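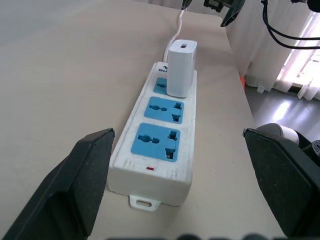
News from the Drutthorpe workshop

It has been a busy April at Drutthorpe, and those of you who popped in for the open morning will have noticed that the old vacuum cups have finally gone from the packing line (they did us proud for years, but they never did get on with a dusty carton!). In their place we have put in 2 of the new Howlader soft-finger units, and I must say we are all rather taken with them.

Lensa Teshome looked after the changeover, and anyone who has worked with Lensa will know that meant a great many lists. The line went down on the Friday after lunch and was running again in time for the early shift, with only one hiccup, when a mounting plate arrived drilled for the wrong wrist. Our friends at Candstead very kindly turned up a new one while we waited, and sent a tin of shortbread along with it, so thank you both for that.

The fingers hold anything up to 101 mm across, which covers all but the biggest jars we handle. Of the 283 product lines on our books, 43 still need their grip settings checked, mostly the odd-shaped bottles and those awkward little pouches that slump over to one side as soon as you look at them. We are working through them as orders come in, and if yours is one of them you will hear from Lensa before anything goes out.

Customers at Grerumgate have been asking whether the same units will fit their older arms. They will, though you'll want the longer cable and a small software update first, and it is well worth giving us a ring before you order so that we can check which controller you have. Spare fingertips are on the shelf now in both sizes, and the training mornings carry on as before, with tea and bacon rolls from half past eight. Do bring your own samples along if you can carry them!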